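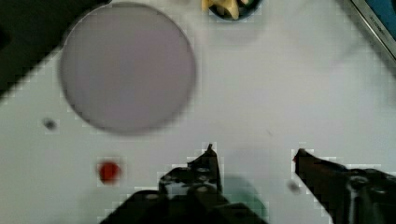
Anselmo Barros

FOR IMMEDIATE RELEASE – February 2021

Carkura opens orders for Deák tableware, moves glazing to Trirnitdale

TRIRNITDALE – Carkura, maker of plain everyday plates and bowls, is taking orders from today for Deák, its new dinner line. Two sizes of plate, one bowl. Shipping starts in June.

Deák was meant to come out last fall. It didn't. The kiln schedule slipped, then the glaze supplier closed for a stretch, and the first batch came out of the firing with pinholes. That batch was not sold. Shops that put down deposits last year keep their place in line and their old price.

All glazing now moves to the Trirnitdale workshop, in the former Endex bottling building by the rail yard. Same crew, more floor. Pressing and trimming stay at the old site for now.

"We were carrying raw plates across town in a van, and you lose some every trip," said Anselmo Barros, who runs production at Carkura and wrote this release in between firings. "Now the racks roll straight from the spray booth to the kiln. Should of done it years ago."

What's in the line:

Dinner plate, side plate, low bowl. Matte glaze, four muted colors. Sold singly or in boxed sets. Dishwasher OK. Microwave OK. Not for the oven, please – we still get letters.

Matte glazes can pick up gray lines from knives. Most come off with a damp cloth and baking soda. A care card goes in every box, and the same text will be on the website once the page is finished.

Trade orders: minimum is 112 pieces, any mix of shapes and colors. Stores ordering for the first time can ask for a sample box, free, limited to the first 100 requests. Samples ship ahead of the main run. Colors may vary a little from firing to firing, so reorders should quote the batch stamp on the base.

Seconds will be sold from the workshop door after the June opening. Hours to be posted. Cash or card, bring your own newspaper for wrapping. No phone holds on seconds.

The workshop is not open to vistors yet. The loading side is still being paved and there is no safe place to park. Press can ask for a time by phone, mornings are best, the kilns get unloaded after lunch.

Correction to our last notice: the low bowl is part of the main line, not a limited run. Shops that ordered extra on that basis may change there order until the end of the month at no charge.

Press and trade contact: Anselmo Barros, Carkura, Trirnitdale workshop office. Price list and order form sent on request.

END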